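Research articles | Indoor environment and workplace

4. Wall finish and reported glare

The second part of the study dealt with the surfaces around the desk. Office guidance tends to treat walls as a background matter, to be settled once the lamps have been chosen. Zhuravel's earlier survey at the Fullum building suggested that staff complain about the wall behind a desk nearly as often as about the lamp above it, and we wanted to see whether the same held for smaller rooms.

We sent a short form to 489 desk workers at the Pirzada and Bivley sites in June. Each was asked to rate glare, dullness and eye strain at the start and end of the working day. Matte pale grey was the most common finish, followed by off-white gloss. 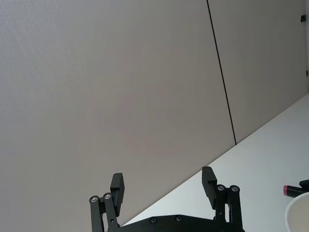 Figure 4. Light grey wall with a matte, finely textured surface, meeting a white tabletop.

Of the forms returned, 170 came from people who faced a wall less than two metres away. In this group, gloss finishes drew more complaints of glare in the afternoon, mainly in rooms with west-facing windows. Matte grey drew few complaints of glare but more of dullness, and these rose when the ceiling lights were dimmed. Panel joints were mentioned by 14 people, most of whom found them distracting only when light came from the side.

Desk colour made the picture less clear. A white top throws light back up on to the wall and can hide a difference between finishes that would show over a darker one.

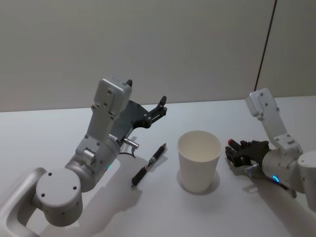
For this reason we looked at white and dark desks separately. Over dark desks the gap between gloss and matte was wide. Over white desks it shrank by nearly half, and in the morning ratings it could not be told apart from chance. Kristiansen reports a similar effect for pale flooring, though his rooms were larger and had more daylight. We did not measure light levels at each desk, so the ratings should be read as opinion only.

Related items
Daylight and seating choice in shared offices
Ceiling height and perceived noise: the Pako rooms
Repainting intervals in rented workspace

Contact the editors | Copyright remains with the authors | Back to top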